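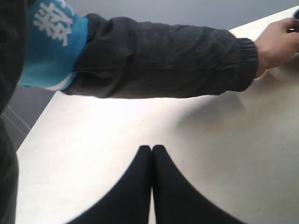
Figure 3. White tabletop, seen from close up, with two black gripper fingers.

4.2 Lunch length and what gets eaten

Schools in the Wilham district set their own lunch periods, within limits. Most give 25 minutes on paper. Seat time is shorter. Walking from class, waiting in line, finding a spot, all of it comes out of the same 25. We did not try to measure line time at every school, only at the two largest, and those numbers are in the appendix with the usual cautions.

The tray records cover 2793 lunches at the elementary level. Each one was sorted after the meal into eaten, partly eaten and left, by food group. Packed lunches not included. This matters more in Prastdale than elsewhere, becuase a larger share of kids there bring food from home and we know nothing about what is in the bag or what happens to it.

Main finding, same as in the pilot: fruit and vegetables are the last thing eaten and the first thing left. Entrees go first. Milk somewhere in the middle. Younger grades leave more than older grades, which fits what cafeteria staff told us in the March interviews. One server put it this way: "They eat the hot thing, then they talk, then the bell rings." Whole apples came back with one bite out of them. Sliced apples did better, though only two schools were slicing at the time and both also had later lunch periods. Can't separate the two effects with this data.

Recess order also differs. Where recess comes before lunch, children arrive hungrier and there is less rushing at the end. Teachers liked it. Office staff less so, coats and hand washing being the main complaints. We had hoped to compare matched schools on this point but one changed its schedule halfway through, so the comparison was dropped.

4.3 Parent survey

Sent home to 300 households, 264 returned. High for this kind of survey, probably due to the homeroom teachers collecting the forms by hand. Available in English and Spanish only. A family from the Kırmızıgül parents' group pointed out afterward that Turkish speaking households had filled it in with help from older children, and those answers should be read with that in mind.

Parents were asked what they thought their child ate at school, and seperately what they wished the school would serve. The first set of answers did not line up well with the tray records. Parents overestimated vegetables, as expected. They also overestimated milk, which we did not expect. On the second question, "less sugar" and "more time to eat" were the most common write-ins. Price came up less often than in the earlier round. Free meals were in place by then, so the two rounds are not really comparable on price.

Vending is a side issue at this level. Kemico machines are in the staff rooms and one middle school hallway, not in elementary buildings. Left out of the analysis, see Section 6 for the middle school.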